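Storage bin advice I stopped following, and what I do now

Posted 29 September 2026 by Annunziata Marino

Every fall the magazines tell us to buy more bins. Clear ones, usually, in matching sets, with a label maker to go with them. I have bought the matching sets. I own a closet where 10 identical tubs sat for three years and I still couldn't find the extension cord. So take the following as notes from somebody who has spent the money and has some doubts.

Clear plastic is supposed to mean you see what you own. Sometimes. Most of the "clear" bins in stores are really frosted, and once there are things leaning against the walls you get a gray blur with a color behind it. You can tell that something is in there. You can't tell whether it's the holiday lights or the spare modem. A strip of masking tape with two words on it does more than see-through walls ever did for me, and you can write it with whatever pen is in the drawer. Put it on the short end, the end that faces out on the shelf. I put mine on the lid for years and then had to pull down the whole stack to read it.

About the label makers: I had the Plotano, which everyone seemed to love. The tape peeled in the garage the first summer. Masking tape peels too, but a roll is cheap and I don't get mad about it.

Then there's the matter of lining a bin. I was told a liner "protects your investment", which is a big phrase for a plastic tub. A liner does help if what you're storing scratches easily or slides when you lift one end. An old pillowcase will do it. So will a cut-up shower curtain, or the drop cloth left over from painting. Don't cut it to fit neatly. Let it bunch up the sides a little so boxes don't skate into the wall.
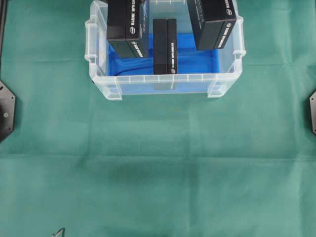
Upright boxes on a blue liner, in a bin with handles.

I do stand boxes on end now. I fought this one for a long time because it looked like a trick for people with photogenic pantries, but if everything stands up you can pull one out without lifting three others. It works for boxes, folded dish towels, paper patterns and baking mats. It does not work for anything with a loose lid, and I would not try it with paint, glue or anything that came with a warning about keeping it level. Three tall boxes in a wide bin will also lean. Stuff a rolled towel in the gap, or use a narrower bin.

Skip the drawer dividers that come with a bin. The Vuvavari set I tried had slots that lined up with nothing I own. Cereal boxes cut down with kitchen scissors make better ones and you can throw them out when you change your mind.

Vacuum bags: they shrink your comforter beautifully for a week or so. Mine were puffed back up by October, and the down one never recovered its loft. Wool and down go in a cotton sheet with the ends tied.

Cedar blocks smell nice. I have moth holes in a sweater that spent two winters next to 23 of them, so I wash things before I store them and I don't count on the cedar. If you like the smell, sand the blocks lightly once a year.

Weight is what really kills a bin. Read the stacking limit if there is one, and then don't believe it in a hot attic. My Urkerard tubs bowed in the middle with nothing but paperbacks in them. Books belong in small boxes - liquor store boxes are the right size and free if you ask. Save the big tubs for blankets and pillows.

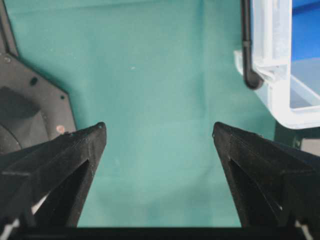

What's the best way to get the sticky residue off a used bin?
Rub in a little cooking oil, leave it for 10 minutes, then wash with dish soap and hot water. I'd try that before buying any of the orange-scented removers, and I'd keep steel wool away from plastic altogether.

For the cloudy film that older bins get, I've tried baking soda paste, vinegar and a melamine sponge. The sponge took off some grime and left fine scratches. The vinegar did nothing I could see. Baking soda paste on a damp rag was fair. If the plastic itself has gone dull, I think you're stuck with it, and the blankets won't care.

One more on the shopping side. The Longo bins at our hardware store cost more in a set of four than the same four bought singly. I did the math on the shelf tag twice. Measure your shelf before you go, depth included, and take the tape measure with you, as the size printed on the sticker is often for the lid and the base is a good deal smaller.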